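Enov Two-Arm Kit: Your Questions

I'm Xinyi Fu and I run the rental side at Pendevville. Most of these come straight out of my inbox, so if yours isn't here, write to me and it may end up on the page!

What do I get when I rent the kit?

Two arms with grippers, the wrist cameras, the cables, the Tang control software and a printed setup guide. You supply the table and whatever you want the arms to handle. People love starting with kitchen stuff (so do we), and there's no special dish set you have to buy from us.

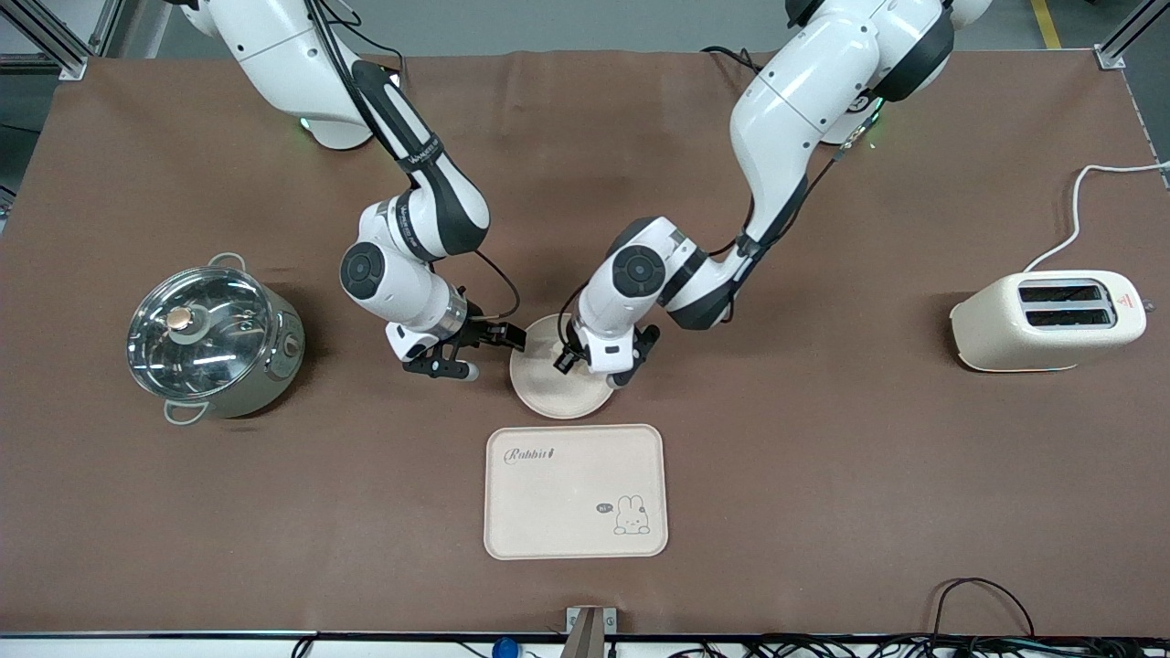 Both arms over a breakfast setup: pot, plate, tray and toaster.

How big a table do I need?

Ours at the Zesside shop is bigger than it has to be. I'd say 800 mm front to back is the least you can get away with, and more is nicer. Please don't try it on a folding table. I did once, and the whole thing wobbled every time an arm slowed down.

Can I use my own plates and trays?

Yes, please do! Just check them from the wrist camera before you start teaching a task, because a dish you know well can look pretty strange from down there. Our tray with the rabbit drawing shows up with its name upside down, and the plain round dish next to it has no printing at all to go by, only its rim and the shadow it throws on the table. I like to try a few angles first and save the one where the rim is easiest to make out.
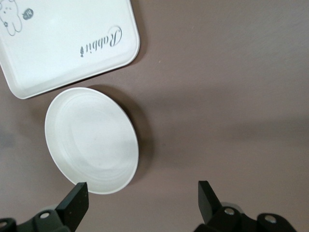
Gripper pads are the one part I'd tell everybody to order extra. They count as wear items, so they aren't covered by the rental, and a spare set is 77 dollars with shipping included. Leandro Valdebenito, who does our repairs, wants you to look them over before each session for dust and nicks. The fingers are flat black paddles with a good wide opening between them, so wiping them down takes no time (a dry cloth, no sprays).

What does it cost?

400 dollars a day, or 2382 for the week. The weekly price includes a video call with me or Leandro, and we'll stay on until you've got your first task going.

Do I need to know how to code?

Nope. You can teach a task by moving the arms by hand and saving the positions. If you do code, the guide has a chapter for you at the back.

Can it work with hot food?

Please keep it to cold, unplugged practice. The rental terms don't cover heat or spills, and I'd hate to send you that bill.

How far ahead should I book?

Two weeks is usually fine. May fills up early with school projects, so ask me sooner if that's your month.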